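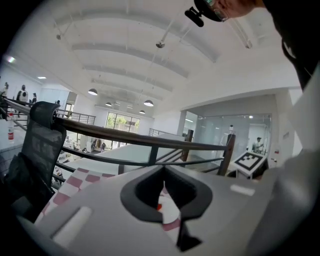

According to a folding lead at Marier, the hardest part of the job used to be the last two hours of the shift, when wrists were sore and there was still a full cart waiting. The remark came during a staff meeting in October, at which Marier presented the results of its first season with automated cloth handling at the Mesholm site.

Marier, a supplier of table and kitchen linens to restaurants and hotels, today announced that it will extend the program to all finishing work at Mesholm. The system was developed with Serkex and uses hand-held grippers, with which employees record how they pick up, turn and fold each type of cloth. The recordings are then used to train robots for the same tasks.

A total of 28 employees have taken part so far. Each completed 16 hours of paid instruction before using the equipment on shift. Participation was open to staff from folding, inspection and packing, and no prior technical experience was required.

Under the new arrangement, robots will take over the repeated folding of standard napkins and dish towels. Employees will continue to handle mixed orders, inspect seams and stains, and decide when a piece should be mended or withdrawn. They will also prepare new recordings whenever a fabric or a fold is added to the catalog. The list now holds 361 articles, of which 40 have been recorded.

Marier confirmed that no positions at Mesholm will be cut as a result of the program. Two new job grades, handling recorder and cell operator, have been added to the pay scale and will be filled from within. Employees who prefer to remain in manual finishing may do so, and rest breaks for that group have been extended.

Some concerns raised by staff remain under discussion. These include the noise level near the packing line, the way individual recordings are stored, and whether output targets should change once the robots are in regular use. Marier has agreed that recordings will not be used to rate the performance of individual employees. A written policy on storage will be posted before the next phase begins.

A second installation is planned at the company's Nyitrai site. Training for employees there will be held on Thursday mornings during paid hours.

16 shares | 3 comments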